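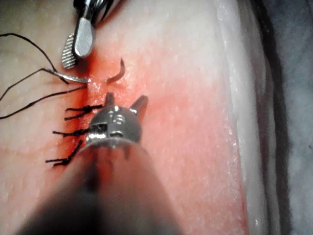 Keeping the Suturing Cell in Adjustment
Project report, January 2026
Ayane Oshima and Mpho Hendricks
Supervisor: Iveta Koubek

1. What we were asked to do

The suturing cell has two instrument arms over a pad holder. Our job was to write a setup and care routine that next year's students could follow without help. The lab already had one, a single sheet taped inside the cabinet door, and the claim that came with it was that a weekly calibration was all the cell required. We doubted that from the start and we still do.

2. Setup as we found it

The pad holder is a printed tray from Fladby, clamped at two corners. Nothing in the old sheet said how tight. We could move the tray by hand with the clamps closed, which makes the calibration figure hard to take seriously. We added a stop block on the long side and marked the clamp screws with paint.

Each arm is homed on its own and then the two are matched by touching both tips to the same pin. The software (Skulau) reports a pass or a fail and no number. A pass told us very little. On one run it passed with the jaws of the left instrument visibly short of the pin.

3. The wrists

Most of our trouble was in the wrist joints and the cables behind them. Thread fibers get into the slots of the head. The black thread we use frays, especially where the jaws have held it more than once, and the lint packs in around the pins. The old sheet says to wipe the tip. Wiping pushes the lint further in. We now use a soft brush, working the joint through its range by hand with the power off, and then look at it under a magnifier.

The red dye on the pads is the other nuisance. It dries sticky. Clotilde Guérin, who ran the cell before us, told us it did no harm. She may be right, but we clean it off the same day.

Cable tension was checked with the Michalík gauge. We got different readings from the same cable depending on who held the gauge, so we would not put much weight on our own tension log.

4. Needle grip

A curved needle is a harder test than the touch pin. If the jaws are even slightly out of line, the needle rolls in the grip and the point comes up in the wrong place on the far side of the cut. We think a few stitches and knots on a fresh pad should be the real acceptance check after any service. It takes 35 minutes, and we expect people will skip it.

5. Service interval

The supplier, Feddale, suggested replacing the cables after 400 stitches. We asked what this was based on and did not get an answer. Our left wrist went slack after 100. One cable is not a trend, and we may have overtightened it.

6. Still open

The stop block is only glued. The gauge should be checked against a known weight. We left the old sheet in the cabinet with our corrections in pencil.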